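Grocery set, second round
6/20/19

We closed the second round of the grocery task this week with 116 usable episodes. The first round gave us 66, and a fair share of those I would now throw out. Notes follow, mostly for my own reference and for Lotte Bakker, who takes over the labeling next.

The task is short. The robot stands at the produce shelf with a shopping basket in front of it. The operator, in our case Cor Willems for nearly every run, drives both arms and moves one named item from the shelf to the basket. An episode starts when the operator presses record and ends when both hands are clear of the item. Anything outside that window gets trimmed before it goes into Oltirell, our storage and review tool.

In round one we always started with an empty basket. That was a mistake. The model learned to aim for the middle of the basket floor, and once something was already there it pushed the new item straight into it. For round two the starting load varies, from nothing to nearly full, and we reshuffle it every 4 episodes. Reshuffling every episode would be better, but it doubled the session time and Cor's grip got sloppy toward the end.

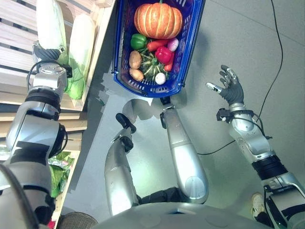 Leafy items are the slow ones. A cabbage gives under the fingers, the outer leaves slide over each other, and the contact readings look like a slip when there is none. The rule we settled on is to close at the base, hold for a moment, then lift. Grasps higher up are kept but tagged separately, so Lotte can train with and without them.

The other hand has been a longer argument. In round one Cor parked it wherever it happened to be, and the recorded arm positions were all over the place for no useful reason. It now starts open, near the basket, on every run. I wanted it to steady the basket during the drop. Cor tried this for an afternoon and the basket moved more than it did without help, so that went on the list for later.

Failed grasps stay in if the operator recovers within the same episode. If somebody has to step in and put an item back by hand, the episode is marked and left out of the training split. I would like to keep a few of those for a failure detector, but the Desmet logging format has no clean field for it -- I have been using the comment line, and it shows.

Timing is still a problem. The wrist readings and the head camera drift apart over a long session. Restarting the recorder between blocks keeps it tolerable. Hornach, the new recorder, is supposed to stamp both streams from one clock. It is not installed yet.

The target for the full set is 2,000 episodes across all items. At the present rate that is a lot of cabbage. Next up in June are the bagged greens, which I expect to be worse, and a second shelf height if Runden delivers the brackets.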